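The Great Electronics Clear-Out, Part Two

So the hallway cupboard is finished and I have moved on to the stuff I was really dreading: everything with a wire on it. Chargers, boxes, spare bits from projects I swore I'd get back to, all of it crammed into two drawers and a suitcase since we moved to Sheehan Street. And I had the best time! I know how that sounds.

Marama Ormsby (who reads this and will be insufferable now) told me months ago to stop sorting on the floor and find a big table with daylight on it. She was right. I started on Tuesday right after breakfast, put a mat down so nothing would scratch or roll away, and got through more before lunch than I had in the whole of July.

My one rule is that only a handful of things come out at a time. Last year I tipped a full drawer onto the bed, lost heart within the hour and slept on the couch. A small batch is much kinder. Everything gets its own patch of mat, and the blue bin is for whatever I've made up my mind about.

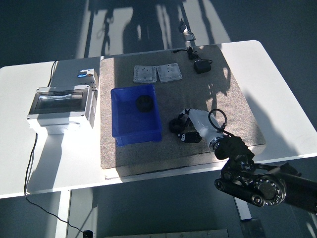 Plates and panels

I had forgotten I owned these and I was so pleased to see them again. The two square white ones with the little holes around the edges are staying, even if I couldn't tell you which project they were meant for. They're flat, they're light, and they stack. I've given them an old cookie tin, lined with a dish towel, and written PANELS on the lid in marker.

The white box with the see-through cover is staying too. It sat on the bare end of the table while I dithered, and I love it too much to let it go — a clear door on anything makes me happy.

Power adapters

Oh, the adapters. If you only do one category, do this one. The black ones all look alike once they're in a drawer, so now each one gets a strip of masking tape with the name of the thing it belongs to. Anything I can't match goes in a paper bag with the month written on it, and if I haven't gone hunting for it by the time the bag is full, off it goes to recycling. I coil the cable loosely and use a twist tie from a bread bag. Free, and weirdly satisfying!

Round things

I seem to collect small, round, black, mysterious objects. One went in the bin and I'm still thinking about it. Angus Goodwin has offered to come over and identify my mysteries in exchange for lunch, and I've already started planning the soup.

Next up is the suitcase, which is mostly phone cables and almost 100 batteries. Send snacks.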